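**Zodine red service cloth, item 184**
Supplied by Jurkov Textiles to institutional laundries, dining halls and training kitchens

The Zodine service cloth is a plain red cloth intended for general table and counter use. It is sold by the pack and may be combined with existing stock of the same item number. Each pack contains 17 cloths. The color is uniform across the line, so replacement pieces may be placed in service alongside older ones.

Cloths awaiting folding should be kept apart from finished work. Jurkov recommends an open-sided basket at one end of the table and a clear area for the folded stack at the other – the same arrangement used in our own folding room.

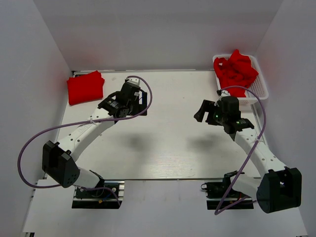
*Folded cloth at left; unfolded cloth in a white perforated basket at right.*

## Folding

A smooth, light-colored work surface is advised, as stray threads and marks on red fabric are easier to find against it. Each cloth should be lifted from the basket singly, held at both sides and opened before it is laid down. Finished cloths are stacked flat with the edges aligned. Slight rumpling at the edges does not affect storage.

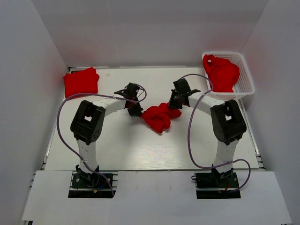

## Ordering

| Item | Detail |
|---|---|
| Item number | 184 |
| Color | Red |
| Pack size | 17 cloths |
| Minimum order | 3 packs |
| Catalog page reference | 1387 |

Baskets are not included and may be ordered separately through Udeo. Orders from existing account holders are accepted throughout the year; revised prices take effect in May.

Inquiries concerning standing orders or returns should be directed to Tài Trình, Institutional Accounts. Please quote the item number in all correspondence. Returned packs must be unopened.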